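The licence to sit down

Groldale's bylaw on outdoor seating runs to 40 pages. It began as a single sheet, and the single sheet asked café owners to leave room for a pushchair. Nobody objected to that.

The present version requires a permit for each table, a second permit if the table has a cloth, and a drawing of the pavement signed by the council. The fee is paid every December whether or not the café has put anything outside since the summer. An owner on Redgate Street told me she filled in the form 11 times before it was accepted. Her café has two tables.

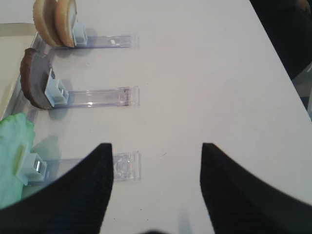 Round biscuits held upright in a clear stand.

Old political writers worried about the ruler who takes your land or locks you up. They wrote less about the office that takes your Monday morning. Yet most people meet the state at a counter, and what they meet there is a rule written for a problem that went away years ago.

Defenders of the bylaw say each clause was passed for a reason, and I believe them. The clause on cloths followed a complaint in Wan, the next town along. The complaint was settled within 20 days. The clause has now lasted 9 years.

Kokeck, across the river, took another route. Its rules on pavement seating lapse unless the council votes to keep them, and each one must be read aloud before the vote. Several have been allowed to die. The pavements there are still passable, and the cafés still put their chairs out when the weather is fair.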